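February, bench 2, 16:40

Continuing the ear cushion foam work. Faizal cut the second set of rings from the Plindstead sheet this morning. The first set had ragged inner edges from the old punch, so I threw those readings out and started over.

Each ring sat under the 400 g weight for 40 minutes, then got 16 minutes to recover before I took the thickness. Plindstead came back almost all the way. The Zeludus foam stayed flat on the outer rim, same as in January. I want Melur P. to look at those rings before I write anything to the supplier.

Glue note: the water-based stuff soaks into Zeludus and leaves a stiff line. Use the film tape for the next set.
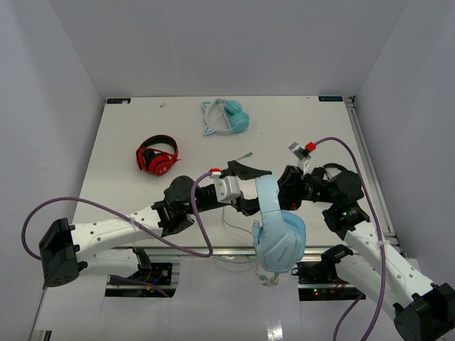

Does the foam need to rest after cutting, before the first thickness reading?

Overnight is best, flat in the drawer with nothing on top. Rings measured right off the punch read thin at the edge, and the numbers drift until the next day.

Haziq asked whether we should run the 1000 g weight too. I'd leave it for now. It bottoms out the soft grade and we learn nothing about the foam, only about the plate under it.

The dial gauge is sticking again near zero. Tapped it before each reading and wrote down the second value. Saodah has the spare in the Ernlow cabinet, top shelf.

To do: recut three Zeludus rings, label the bags on both sides, move the heat test to the small oven once Melur G. is done with it.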